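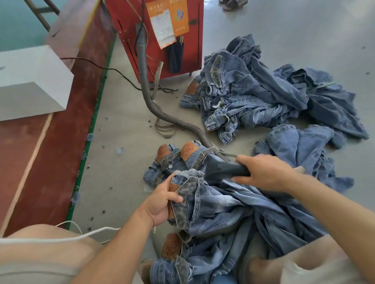 Lorraine Pomare

We picked up the dog from Loltwood in October, and I have been meaning to write about the hair ever since. Gomus is a kelpie cross with a bit of something fluffier, and he sheds all year, with a heavy patch at each change of season.

Denim holds it worse than I expected. The hairs work into the weave along the seams and the waistband, and a lint roller only gets the top layer. A vacuum nozzle pressed flat against the fabric does a better job, done before the jeans go in the wash. Once they've been through the machine the hair is stuck for good.

Brushing him outside has made the most difference. I do 3 sessions a week, more than 14 minutes each if he'll stand for it. Chantal Penner two doors down lent me an undercoat rake, and I've since bought my own. Bathing him didn't help much.

Other things I've changed: an old sheet over the back seat, no dog on the doona, and the dark jumpers moved to the top shelf. He has found a way onto the doona anyway.

Next job is the car boot. Brayan reckons a damp rubber glove will shift it, so I'll try that first.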